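Surface reflectance and glare in open-plan offices
Speaker notes, Paltham session, afternoon slot

Slide 1. Title

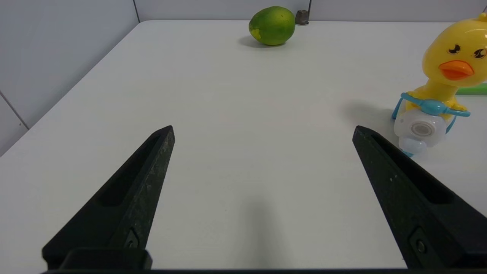
Start with the definition. Reflectance is the share of incoming light that a surface sends back. Gloss is a separate property and describes how much of that light leaves in one direction. Two desks can have the same reflectance and very different gloss. Most of the complaints we logged concern gloss, and most of the purchasing specs mention only color.

Slide 2. Where the data came from

Two buildings, Paltham and Fudovham. Readings taken at desk height with the blinds down, then repeated with the blinds up. 2672 readings in total, of which 2106 were kept. The rest were dropped for a meter fault at Fudovham that affected one floor. If asked: the fault was a loose sensor cap, and the dropped readings are listed in the appendix by room.

Slide 3. Desk finish against complaints

Pause on the chart. The horizontal axis is gloss, the vertical axis is complaints per floor. Point out the cluster at lower left, all matte finishes. Point out the two outliers at upper left. Those desks are matte as well, but they sit directly under the old Kollár fixtures, which have no diffuser. The finish cannot correct for a bare lamp overhead.

Slide 4. Walls

Light walls raise the general level and allow fewer fixtures. They also raise the background behind a monitor. At Paltham the change from dark gray to light gray let us switch off every third fixture on the north side. Screen contrast was checked before and after and stayed within the limit.

Do not read the table aloud. The row to mention is the stairwell, where wall reflectance came out at 71 percent after repainting.

Slide 5. Cleaning

Matte surfaces pick up polish over time. The Rirnus floor was cleaned with a silicone spray for over 7 months, and gloss climbed at each check. Switching to a plain detergent stopped the rise but did not reverse it. Worn areas near the front edge of the desk were the glossiest.

Slide 6. What to put in the spec

Give a gloss range as well as a reflectance range. State the measuring angle. Ask for a sample large enough to lay flat under the real fixtures. Name the cleaning product in the handover sheet.

Slide 7. Open items

Daylight from the west side at Fudovham has been measured only in July. Winter sun is lower and reaches farther into the room, so the figures for that side should be treated as partial. Repeat readings are planned once the blinds are replaced.

Leave the contact slide up during questions. Spare copies of the appendix are by the door.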